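May, nearly eleven at night

I should be asleep, but my feet hurt too much and my head is still full of the open day, so I may as well write it down before it goes soft on me. Amber Verschueren had been after me since winter to come and see where she works, and this morning I finally took the bus out to Trostier with a sandwich in my bag and rather low expectations, I'll admit.

It was a bigger affair than I had pictured. They gave out numbered stickers at the door and mine was 209, which I am still wearing on my cardigan as I write this. There was coffee (good) and a tray of those dry almond cookies (less good), and a very tall young man who kept asking if everyone could hear him, though he was standing right next to us.

We were taken around in groups of 9, and our first stop was the sorting hall, which was loud and cold and over quickly. Amber met us on the stairs after that and gave me such a hug that I lost my place in the line. She looks well. She has cut her hair and she talks faster than ever, and I was so proud of her I hardly took in the first five minutes of what she said.

Her part of the building is all desks and screens. The project is called Flotska and it's kitchen work — opening things, fetching things, putting things back — and they do it in a made-up kitchen on the computer before anyone lets a real arm near a real jar of pickles. She has 61 kitchens in there, she told us, and each one can be changed around, the tiles and the handles and where the fridge stands. I asked if she had one like mine, with the door that sticks, and she wrote it down! I think she meant it, too.

She put a kitchen up on the big screen for us, with orange tiles on the wall and a darker orange on the floor, and it took me straight back to the apartment in Lagos, where Mother would never let us stand with the refrigerator open.

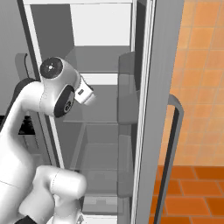
I must have stayed at her desk a good half hour after the others went on to the Titholm room, so I missed whatever was in there, and I don't mind a bit. A man from our group did come back to say there had been free pens.

Amber let me sit in her chair and ask all my slow questions. What I wanted to know was how it decides where to take hold of a thing, and she said that some weeks that is all she works on. They may run the same little job around 200 times in a day, with something moved a bit each time. I said that sounded like teaching the second grade, and she laughed so hard the tall young man looked over.

Bus home at ten past four, standing most of the way. I forgot to give her the plum jam, so it has traveled all the way there and back in my bag. I'll mail it on Monday's errand run, or whenever I next get to the post office, and put in a note about my fridge door in case she lost the paper.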